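4.2 Sorting task

The Prollberg task asks the policy to put each item into one of two open containers, one gray and one yellow-green, near the back of a white table. Tape strips mark reference positions and stay fixed across trials. We collected 300 demonstrations and trained a single policy on fixed-camera and wrist-camera images – no depth was used. 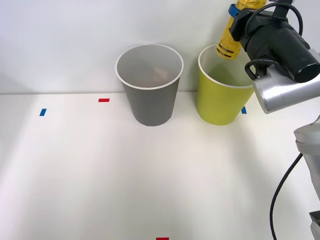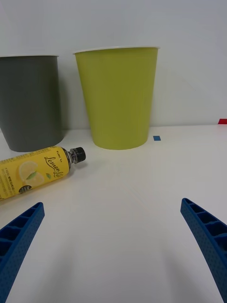
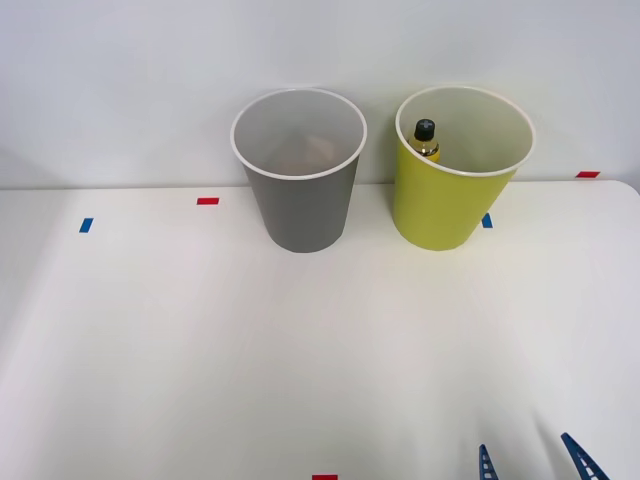 Figure 2: Sorting task. Fixed-camera views (first and third) and wrist-camera view (second).

A trial counts as a success only if the item ends up fully inside the correct container and both containers are still upright. Each item was tested in 10 trials, with the start position changed by hand between them.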